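Plumby Tableware Swap – your questions

Posted by Anderson Rangel, February
14 comments | Share

Typing this up quick before Monday. Same questions keep landing in the inbox so most of them should be covered. If yours isn't, email and be patient.

What is it?
You bring dishes you don't want, you leave with dishes you do. No money on the day. Cabrera hall, side entrance, doors at 10 a.m.

How many pieces can I bring?
Up to 20 per household. Last time one family showed up with three crates and we ran out of table by eleven. Please don't.

Do I get one back for every one I bring?
Yes, one token per piece. A plate is one token, a mug is one token, a teapot with its lid is one token. Lid without teapot – no token, sorry.

What about sets?
Tape them together if you want them to stay together. Otherwise they get split. We can't be refereeing who had the other half of a set.
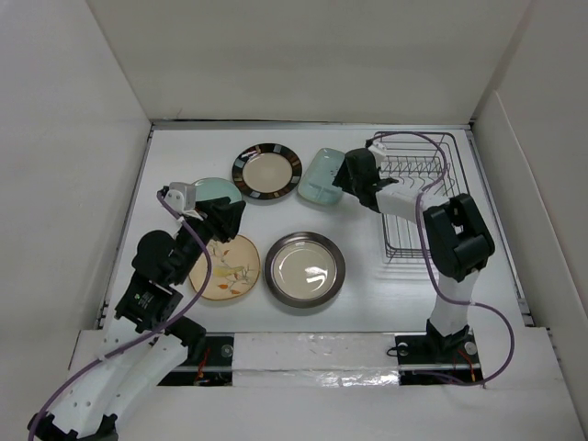 WHAT WE TAKE

Round plates, patterned rims, plain, whatever. Divided trays too, parents of picky eaters grab those early. Bowls, mugs, serving dishes, gravy boats. Glass is fine if you wrap it. Plastic is fine if it isn't scratched to death.

And what don't you take?
Chips, cracks, crazing you can feel with a fingernail. Anything with a repair on it, even a good one. No knives. No nonstick pans, the coating is always half gone and then we're stuck with it.

Is old painted stuff safe to eat off?
We can't tell you that. Some older glazes have lead in them and we dont test. If you're not sure, use it under a plant pot or hang it on the wall.

Do things need to be clean?
Yes. Washed and fully dry. Check the bottoms, price sticker glue counts as dirty.

Can I just come and take things?
After 1 p.m., yes, leftovers are free for all. Bring your own bag and newspaper, we run out evry time.

I have tokens from last fall, still good?
Still good. The blue ones and the Flarnero ones both. Paper ones no, we stopped those ages ago.

Where do the leftovers go?
Boxed up by 3 p.m. and picked up for the furniture bank. Vusumuzi Xaba drives the van, ask him if you've got a big load at home and can't make it in.

Parking?
Lot has 41 spaces and fills up. Street behind is free on weekends. Don't block the bakery gate.

Share this page (27)

Related
Omness Room: spring booking times
How to pack plates so they survive the car
Flarnero tokens: where to hand in extras
Book swap FAQ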